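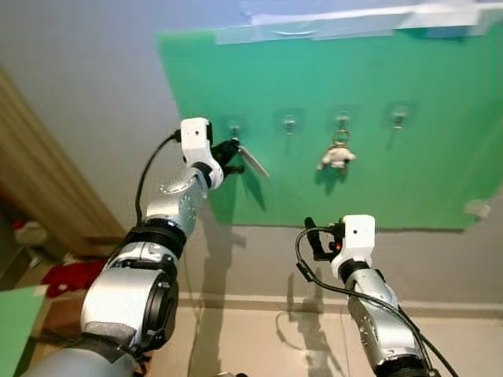 I will defend the key hook to anyone who'll stand still long enough. Of all the small improvements you can make to a home, a row of little hooks by the door is the one I'd put first, ahead of the good kettle and well ahead of the clever bin.

Think how much of life goes on looking for keys! I once kept a tally on the back of an envelope, and in 7 weeks I had lost 310 minutes to coat pockets, the fruit bowl and the gap behind the radiator. Then I moved to Dodby, stuck up some hooks on the first evening, before the boxes were even open, and the tally stopped being interesting.

Stick-on hooks are the ones I love. You need no drill and no spirit level, and if you rent you needn't write a nervous email to Wragg Lettings (I have written several). Put a sheet of something bright behind them, green for preference - a colour you can't walk past. Tape will hold it. It doesn't have to be handsome, it has to catch your eye when you've got shopping in both hands and your mind on supper.
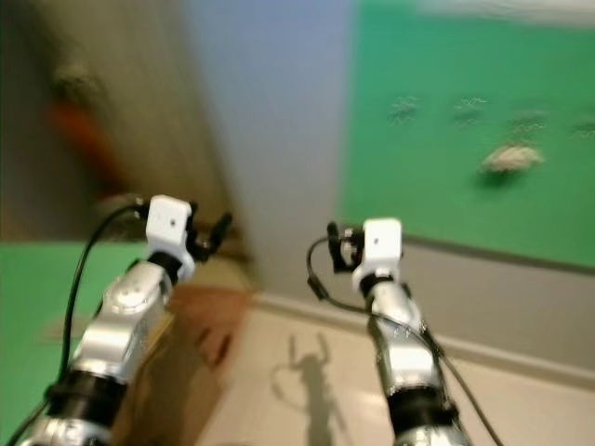 And please, leave a hook or two free. People fill the whole row on day one and then the shed key turns up, or a visitor's, and it ends on the windowsill with the dead batteries. A spare hook is a kindness to whoever comes in next.

I'm just as keen on a silly keyring. Something soft and daft is easier to find in a bag than a bare key, and far easier to describe down the phone. My sister-in-law thinks this is childish and prefers a plain steel ring. She was locked out twice in August.

Go and put some up tonight. Shoulder height, near the door, and hang your keys there before you take your coat off.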